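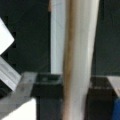

Home Lists Archive Search Log in

Re: Print position on the Mokis lunch cooler, second delivery
3 min read

From: Thabiso Rampersad
To: Branded Goods Buyers list

Dear members,

I write in reply to Mr. Haldane's message, which is quoted below, and on behalf of the purchasing office at Semaan. Several members have also written to me privately on the same question, and it seems better to answer on the list.

The order concerned is for 3,182 insulated lunch coolers in the Mokis style, navy with a gray lining, carrying a one-color logo on the front pocket. Ruvari has confirmed that the first delivery was printed from the approved artwork and that the second was printed after the pocket panel had been recut. The new panel is shorter than the old one. The print screen was not adjusted, and the logo therefore sits closer to the zipper than the approved sample shows.

The position of this office is as follows. A logo that is fully legible and clear of the seam may be accepted at the member's choice, with a credit on the next invoice. A logo that touches the seam or the zipper tape is to be treated as a misprint and will be replaced. Members should not return goods until they have received a return number from Ewan Paewai, as cartons sent back without one have been delayed at the warehouse.

Mr. Haldane asks whether the lining is also affected. It is not. The lining material, the foil layer and the webbing handle are the same in both deliveries, and the care label has not changed. The only other difference reported to us is the zipper pull, which is now molded plastic with a cord loop. Ruvari regards this as an equal substitute. We do not fully agree, and have asked that the metal pull be restored for the July run.
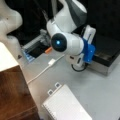

Robot arm above a gray work surface.

Members who placed orders through Okon should note that their cartons bear a different style code, although the cooler inside is the same. Please quote the code printed on the carton and not the one on the order form. Claims must state the number of pieces, the name of the end customer, and whether the goods have already been handed out. Goods already handed out can still be credited but cannot be replaced.

A revised pre-production sample is expected here shortly. Marwan Sleiman will measure the logo position against the original and circulate the result to this list. Until then, members are asked not to approve any repeat order of this style, including orders in other colors.

Yours sincerely,
Thabiso Rampersad
Purchasing Office, Semaan

> From: Kenneth Haldane
> To: Branded Goods Buyers list
>
> Dear colleagues,
>
> We have received 2,201 of the Mokis coolers for a staff safety campaign. On opening the second delivery we found that the logo had been printed noticeably higher than on our signed sample. We have set aside 212 pieces on which it meets the seam. The remainder are readable, but our client is particular about the clear space around its mark.
>
> Has any other member seen the same fault? I should also be glad to know whether the lining has been changed, as the coolers seem stiffer when folded flat. Wissam Harb advises that our contract allows 20 days for claims, and I would prefer not to let that period run out.
>
> With regards,
> Kenneth Haldane

Recent on this list
Carton marks for mixed-color orders
Minimum quantities for woven labels
Re: Drawstring bags, cord length
Artwork file formats accepted by Ruvari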